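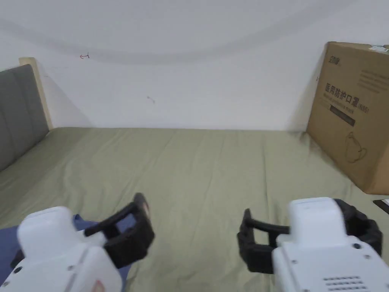
3.2 Faltenbildung bei gespannter Bettwäsche

Die Knitterneigung von Bettwäsche wird meist an kleinen Proben im Labor bestimmt, seltener am bezogenen Bett. Dudek und Osei verwendeten Proben, die 18 Stunden unter Last lagen. Auf der Matratze stellt sich das Bild anders dar: Das olivgrüne Spannbettlaken in Abb. 4a liegt glatt, zeigt aber weiche Falten und feine Knicke in verschiedenen Richtungen, vor allem in der Mitte und zur Wand hin. Eine einzelne Vorzugsrichtung, wie sie der Laborversuch nahelegt, lässt sich daraus nicht ableiten. Für die Befragung in Trasden wurden deshalb 436 Haushalte gebeten, den Zustand ihrer Laken selbst einzustufen – ohne Vergleichstafel und vor dem Aufschütteln.

Abb. 4: Spannbettlaken auf der Matratze, (a) glatt aufliegend, (b) mit abgelegten Gegenständen. 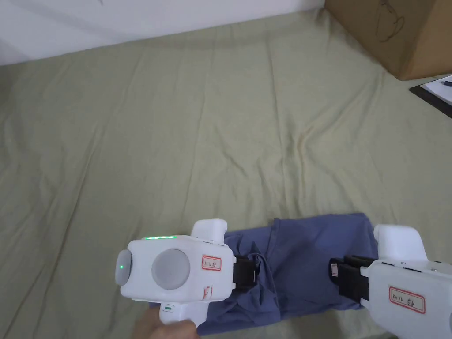 Die Nutzung des Bettes am Tag wurde gesondert erhoben. 72 Haushalte gaben an, das Bett regelmäßig als Ablage zu verwenden, am häufigsten für Kleidung und Papiere. Abb. 4b zeigt eine solche Belegung mit einem zusammengeschobenen blaugrauen Kleidungsstück und einem Karton; die Falten verlaufen hier schräg über das Laken. Ob die Ablage selbst die Richtung bestimmt, bleibt offen. Jankauskaitė vermutet einen stärkeren Einfluss des Gummizugs, Contreras dagegen den der Webart (vgl. Abschnitt 4.1).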